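6 Dec 2020

I've had the two arms running side by side since October and have finally done a proper comparison of fingers, so I'm writing it up before I forget which set was which.

The choice was between the hard printed fingers that came with the arms and a softer pair from Brovia. Both fit the same mount and take the same connector, so a swap is four screws and a recalibration. I run the arms from one controller and drive them by hand from a pair of leader arms in the next room, watching on a monitor. All the numbers below are from driving like that. I haven't tried any of it with a trained policy yet.

## Hard fingers

These were better than I expected on anything with an edge. Handles, lids with a knob, the slats of a rack: you close on them and they stay put. They were poor on glazed pots. If the two fingertips don't meet the curve at the same height, the jar turns in the grip and you end up chasing it.

I did 20 lifts of each jar from the rack to the table. The narrow jars were fine if I came in square. The wide ones slipped often enough that I put foam down.

## Soft fingers

The Brovia pair is slower to close and gives a bit under load, so the wrist has to come in lower than you think. On round things they were clearly ahead. On thin things they fold. I couldn't pick up a marker lying flat with them at all, and I gave up after a long evening of trying.

They also pick up dust. I wiped them with a damp cloth between runs, and the grip was noticeably worse when I didn't.

## Getting into the rack

Open table work doesn't tell you much about a gripper, so most of my time went on reaching in under the top shelf. The wrist housing is the widest part of the arm and it hits the shelf before the fingers get anywhere useful if you come in from above. Coming in low and turning the wrist towards the middle works better.
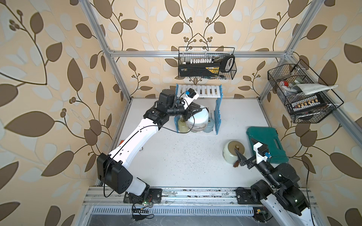
## Cameras

I tried the overhead position first and moved it twice. Too high and you lose depth inside the rack. Too far forward and the forearm hides the fingers at the moment you need to see them. Hayley Garside suggested adding a wrist camera on each arm, and I borrowed one from her for a week. It helped with the last bit of the reach but the cable caught on the elbow, so it needs a better clip before I fit a pair.

## Controller

I left the loop rate alone and only changed the current limit on the gripper motor. The default was too strong for the soft fingers and squashed them flat. I settled on a lower limit for those and kept the default for the hard ones. The two profiles are saved under separate names now, after I loaded the wrong one and spent an hour blaming the fingers.

## Where I've got to

Hard fingers on the right arm, soft on the left, for the time being. Next job is the cable clip, then repeating the jar lifts with the arms swapped over.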